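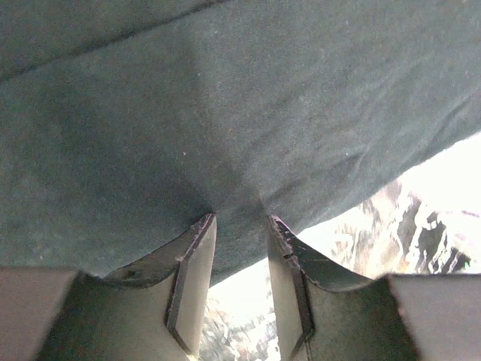

Nascombe Library Writing Group: Short Fiction

Procedure for the Green Cloth

The cloth came to the textile store in June with the rest of the Jarkham deposit. The accession sheet gave it one line: cover, felted, dark green, origin not recorded. The assessor entered it as item 330 and took it to the second bench, where the light was better.

Colour was the first field on the form. Under the lamp the nap read as slate green. Where the surface turned away from the lamp it went close to charcoal. She wrote "dark teal green, variable with angle" and moved to the next field.

Surface: soft, brushed, slightly fuzzy. Light flecks present, probably lint. She did not remove them. Under the Elto protocol, loose matter stayed in place until it had been sampled, and sampling belonged to another department on another floor.

The handling test required a pinch of the fabric to be taken at the lower edge, drawn down and held for two minutes. Felted goods in fair condition form a single soft pleat above the grip. Goods in poor condition form several sharp ones, or part. Item 330 formed a single pleat. The edge dropped to a shallow V and small ripples ran out to one side. She noted the pleat and released the edge. The form had no field for the sound the cloth made, so she left that out.

At 4:10 she reached the section headed Prior Use. In most cases this was inferred from wear. A table cover wears at the corners and fades in a rectangle. A curtain fades in vertical bands. Item 330 had a faint diagonal line near one corner that could be a crease or a seam, and a slightly darker band beyond it. The diagonal matched neither pattern. She consulted the Steinarsdóttir tables, which list up to 300 fold types by household function, and found the nearest entry under "cloth laid over a cage or instrument, turned back at one corner for access."

Her grandmother had kept a budgerigar. The cover went on at eight in the evening and was turned back at one corner so the bird could see the hall light. The colour of that cover was green. The assessor could not have stated the shade to any standard.

She wrote "domestic, unspecified."

The valuation section took less time. The deposit was insured as a whole for $2,570, a figure set by someone who had not opened the boxes. Divided by item, the cloth was worth less than the archival tissue it would be wrapped in. She ordered the tissue.

Storage called for a roll, nap outward, on a padded tube. Folding was not permitted. She cut the tube to length, padded it, and laid the cloth face down on the bench. Before rolling she turned back one corner along the diagonal. It went over without resistance and lay flat.

The form allowed one free comment, to a maximum of a single line. She considered "responds to old fold" and judged it imprecise. She considered leaving the line blank, as was usual.

In the end she unfolded the corner, rolled the cloth according to the procedure, tied it with cotton tape and labelled the tube. In the free comment line she wrote: "Leave hall light on."

The form was scanned at 4:55. The reviewer queried the entry as outside the approved vocabulary and returned it for correction. The assessor replied that the observation was correct as recorded, and went on to item 331, a single glove.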